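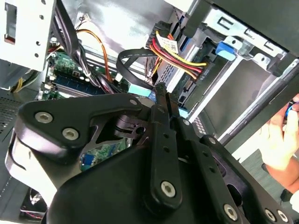
Floltivine Cell 2: setup and upkeep

README for the gripper cell on the Onu bench. It covers the arm, the two-finger gripper, the wrist camera and the desktop tower used as the work piece. The control code has its own README in the folder named control. The data format is described in the folder named records.

Status

In use. Last full service in March. The wrist camera mount was replaced at that service, so wrist images from before March have a slightly different view of the fingertips and should not be mixed with later ones for calibration.

What the cell does

The arm works inside open desktop computers. Tasks are reaching for a cable, pulling a connector, and seating a connector again. A person works next to the arm and may have a hand at the drive cage while the gripper is inside the case. Speed limits are set with that in mind. Do not raise them.

The dataset recorded on this cell is called Hanine. It holds 2,285 episodes at the time of writing. Failed attempts are kept and marked as failed.

Before powering on

Check that the tower is unplugged from the wall. The tower is never powered in this cell.
Take the side panel off and put it on the lower shelf.
Set the tower in the fixture with the drive cage to the right in the wrist view.
Move any cable that crosses the approach path, unless the task is about that cable.
Touch the ground strap to bare metal on the case.

Starting up

Turn on the arm controller and wait for the steady light. Turn on the gripper supply next. If the order is reversed the gripper comes up without a zero and has to be homed by hand.

Run the homing script with the gripper outside the tower. The fingers open all the way, close all the way, and stop half open. Then run the camera check. The wrist image should show both fingertips and the linkage arms behind them. If a fingertip is missing from the image, the mount has slipped.

Gripper screws

The linkage plates and arms are held by round-head hex-socket screws. They work loose. Check all of them every 1,000 cycles, or sooner if the fingers no longer meet squarely.

1. Home the gripper and cut its power.
2. Start with the large screws on the side plates, then do the ones along the linkage arms.
3. Tighten each until it stops, then move the linkage by hand. It should swing freely. If it binds, back off the pivot screw a little.
4. Wipe old thread locker off any screw you remove and put on a small drop of new. Keep it away from the pivot.
5. Count the tools before closing the cabinet. A hex key was left in a tower once and shorted a fan header during a bench test later.

The matte black finish rubs off where plates touch. Light wear is fine. Bare metal on one side only means the linkage is out of line, and the fingers should be reset before more recording.

Fingertips

The fingertips are narrow so they can get in between the drive cage and the cables. They are also the first thing to bend. Lay a straight edge along each one at the start of a shift. Bent tips are replaced, never straightened. Spares are in the Plarenden box, bottom drawer, and there should be 6 in it. Write it on the sheet when you take one.

After changing a tip, home again and redo the camera check. The grip width offset is stored per pair, so load the file that matches the number on the bag.

Camera

Clean the lens with a dry cloth. Exposure is fixed. Sheet metal inside a case throws glare if the bench lamp is too high, and the lamp arm has a tape mark for the right height. Focus takes about two minutes to settle after a cold start.

Known problems

Flat data cables spring back after release and can catch on the linkage. Stop and free them by hand.
Labels wrapped around power cables can slide under a fingertip and spoil the grip.
The case edges are sharp. Check the camera lead for nicks where it leaves the wrist.
The homing script reports success even when the gripper supply is off. Watch the fingers move.

Shutting down

Back the arm out of the tower along the approach path. Park it, cut the gripper supply, then the controller. Put the side panel back on the tower and fill in the cycle count on the sheet.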